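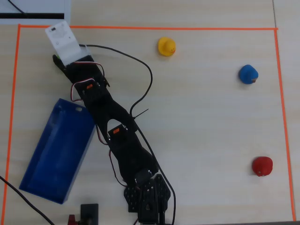 La mesa de pruebas vista desde arriba, con el brazo, la bandeja azul y tres de los patos.

Kit de brazo Hrnčiar: lo hemos tenido un mes en el taller

En septiembre la redacción recibió el kit de brazo de sobremesa que Hrnčiar vende a escuelas técnicas y pequeños laboratorios. El precio es de 700 euros sin impuestos, e incluye las piezas del brazo, la fuente de alimentación, los cables y el acceso al programa Aduno, con el que se graban y se repiten los movimientos. La mesa y los objetos los pone el comprador.

El montaje lo hicieron Flurina Hollenstein y Corentin Guillot en 7 horas, repartidas en dos tardes. Las instrucciones son correctas en la parte mecánica y bastante pobres en la parte eléctrica. Falta, sobre todo, un dibujo que muestre por dónde debe pasar el cable de la pinza. Nosotros lo dejamos con un arco amplio sobre la mesa, para que la muñeca pueda girar sin tirar de él. Según el fabricante, la próxima edición del manual llevará este dibujo.

Como tarea elegimos una muy conocida: tomar patos de juguete y dejarlos en una bandeja. Los límites de la zona de trabajo se marcaron con cinta naranja por tres lados. Aduno permite guardar esta zona como perfil, y así cada usuario empieza desde las mismas medidas.
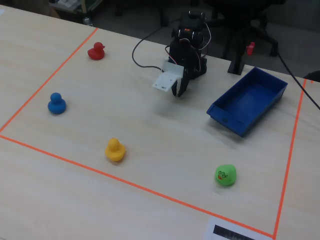 El brazo recogido en el borde de la mesa y cuatro patos dentro de la zona marcada.

La posición de reposo merece un comentario. Con el brazo plegado queda mucho sitio libre para colocar los objetos con la mano, y esto se agradece cuando se repite el ejercicio muchas veces. En cambio, la fijación a la mesa nos pareció justa: Reto Gisler tuvo que apretarla de nuevo al comienzo de cada sesión.

El agarre depende mucho de la forma. Los patos con cabeza alta son fáciles, porque los dedos encuentran un punto estrecho. El verde, más redondo y compacto, pide una bajada más lenta y una apertura mayor. Zdislava Murín preparó para él un movimiento aparte y le dedicó más de 15 intentos antes de quedar contenta con el resultado.
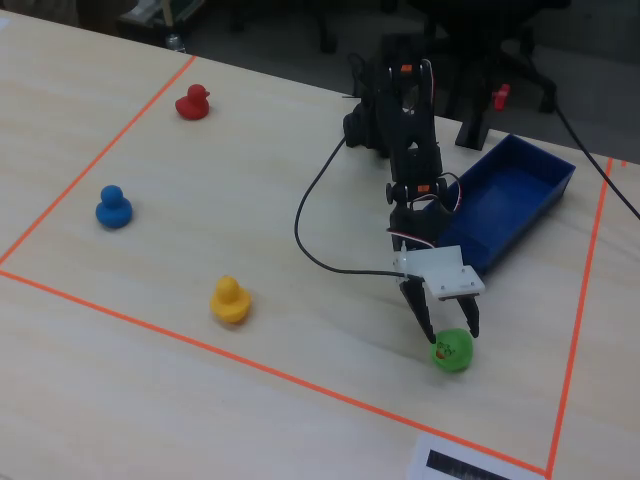
Los dedos de la pinza junto al juguete verde.

Nos gustó el programa – es claro, y un principiante puede grabar su primer movimiento en la misma mañana. Nos gustó menos el servicio de recambios, que pasa por el distribuidor Helley y todavía no publica los precios de los servomotores sueltos.

Los lectores que deseen probar el kit pueden escribir a Kwesi Zakaria, en nuestra oficina de Wurkevville. El préstamo es de una semana y el transporte corre a cargo del lector.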